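Storage of Paper Records in Small Archives
Speaker notes, Perkholm Regional Archives Meeting, 01/09/2025

Opening. Welcome the members and thank the Negi Foundation for the use of the hall. State that the session concerns paper only. Film and sound are covered in the November session.

Point 1. Temperature. The Clandinar reading room is held at 18 degrees Celsius throughout the year. Before the new controls were installed, staff recorded wide swings between day and night. Pause for the chart on the handout.

Point 2. Boxes. Some 100 boxes were replaced in the first phase. Old boxes were kept until their labels had been copied and checked by a second person. Mention that the Jesari parish papers remain in their original wrappers at the request of the donor.

Point 3. Handling. Clean, dry hands are preferred for most paper. Gloves are required for photographs. Readers are to request one folder at a time, and folders are returned to the desk before lunch.
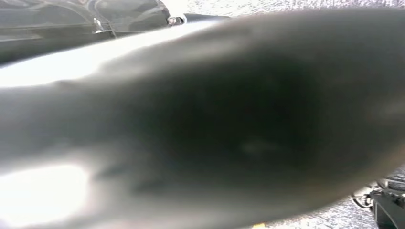 Robot gripper finger, close up
Light gray speckled surface behind

Point 4. Light. Blinds in the stacks stay closed. Items on display are changed every 2 months, and the dates are entered in the register by the duty archivist.

Questions. Refer cost inquiries to Laurențiu Husar. Copies of the handling rules are available at the registration desk.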